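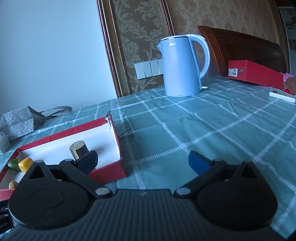
Fig. 9. Open red box with play pieces inside, on the tablecloth.

Home > Guides & Manuals > Play Food and Pretend Kitchen

Section 4. Setting up the table and sorting the pieces into the box

This section explains how to prepare the table for the Hornach market game, and how to put the small pieces back in a box when the game is finished. Please read all the steps one time before you begin. The work is simple, but the order of the steps is important.

4.1 What you need

- One table with a flat top. The table must not move when a person leans on it.
- One tablecloth in a single color. We recommend green or blue-green. Small pieces in brown or tan are easy to find on such a cloth.
- One shallow cardboard box, open at the top. A lid from a gift box or a shoe box can also be used.
- The play pieces from the Hornach bag.
- A soft dry cloth for cleaning.
- Paper tape, if the box has a damaged corner.

Note: The box is not delivered with the set. Any box is suitable if the walls are low enough for a child to look over them when sitting.

4.2 Preparing the table

1. Remove everything from the table and wipe it. Wait until it is fully dry.

2. Put the tablecloth on the table. Pull it from the opposite sides until there are no folds in the middle. A piece which stands on a fold will fall down.

3. Let the cloth hang the same length on all sides. If small children are present, fold the hanging part under the table top and fix it with clips.

CAUTION: Do not let a child pull on the cloth. The box and all pieces can come down together.

4. Place the box on the left part of the table, with the long side toward the player. Left-handed players may put it on the right. Keep the other part of the cloth free. This free part is called "the market" in the rules of the game (see Section 5).

4.3 Checking the box

1. Look at the four corners. Cardboard boxes open first at the corners, and a torn corner often stands up with the white paper showing.

2. A box with one torn corner may still be used. Press the torn part down, and close it with paper tape from the outside. Do not put tape on the inside, the pieces can stick to it.

3. If two or more corners are torn, replace the box.

Note: A white interior is the best choice. Dark pieces are easy to see on it. If your box is brown inside, you can lay one sheet of white paper on the bottom.

4.4 Putting the pieces in the box

Do not pour the pieces from the bag. Put them in one after another.

1. Begin with the fruit shapes. Place the dark green oval piece in a corner of the box. Its surface is glossy and it can roll, so the corner is a good place for it.

2. Place the yellow-orange piece next to the green one, so that they touch. Each of them then stops the other from rolling.

3. Place the short cylinder standing up, with the speckled tan side on top. If your cylinder has a notch in the side, turn the notch toward the player. The younger players use it to recognize the piece.

4. Place the small tan oval piece last. It is the piece which is lost most often. Keep it at a distance from the wall, so it does not hide under the edge.

5. Look in the box from your sitting position. You must be able to see every piece without standing up. If one piece is behind another, move it to the side.

WARNING: Small parts. Not for children under three years. Count the pieces after each game.

4.5 After the game

1. Return all the pieces to the box in the same order as in 4.4.

2. Wipe the pieces with the soft cloth. Do not use hot water and do not put them in the dishwasher. The colors can become pale.

3. Lift the box with two hands, one hand under the bottom. Never lift it by one wall only.

4. Shake the tablecloth above the floor and look for forgotten pieces before you fold it.

5. Keep the box in a dry place. Do not put heavy things on top of it.

4.6 Spare pieces

Single pieces can be ordered from Povetti with the form at the end of this manual. Write the color and the shape of the piece in the form. Schools which order 100 pieces or more should write to the Vallport office.

Revision of this section: 05/02/2018. The text in 4.3 about torn corners is new. The order form will be changed in July, and until then the old form is valid.

Continue with Section 5, Rules of the market game.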